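Cukberg Donation Hall to Reopen in May With Longer Hours

The Cukberg Donation Hall will reopen to the public in May after a refit of its sorting area, the Usside Household Reuse Trust has announced. The hall will accept clothing, bedding, small furniture and unopened cleaning supplies from residents of Cukberg and Atard.

According to the Trust, 873 households received goods through the hall last year. Demand was highest for children's clothes and bed linen, and both will now be handled at a separate counter near the main entrance. Residents are asked to wash all fabric items before bringing them in and to keep children's pieces apart from adult sizes.
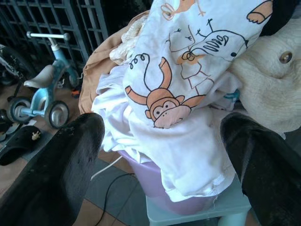
Furniture and Bulky Items

Folding chairs, stools and small tables may be left at the side door on Su Street until 12 noon. Larger pieces must be booked in advance by telephone. The Trust regrets that it can no longer collect from upper floors - a service it offered until last winter - but loading help will be available at the curb.

"Families often wait weeks for something as basic as a chair," said Mabli Cadwaladr, director of the Trust. "The new layout will let us move these items out on the same day they are checked."
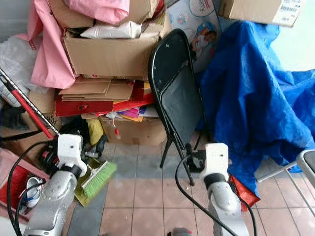 A black folding chair, folded flat.

The refit was paid for in part by a grant of $3000 from the Atard District Office. The remainder came from the Trust's own reserves. Work included new shelving, better lighting and a ramp at the side door.

Cleaning supplies will be accepted for the first time. Containers must be sealed and carry a readable label. Buckets, mops and brushes may be given if they are in good condition. 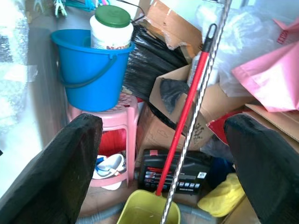
Goods will be issued by appointment only. Residents may apply at the front desk or through their local housing office, and each household may make 2 visits per month. Daiane Bittencourt, who manages the hall, said that applicants should bring proof of address to the first visit. Existing cards remain valid and do not need to be renewed.

Comments (3)

rosehill_k: Good news about the ramp. The step at that door was hard with a stroller.

T. Oakes: Does the noon limit apply to clothes too, or only furniture?

marnie44: Will you take curtains? I have several pairs, washed and ironed.

Contact the Usside Household Reuse Trust | Copyright Usside Household Reuse Trust. All rights reserved. | Back to top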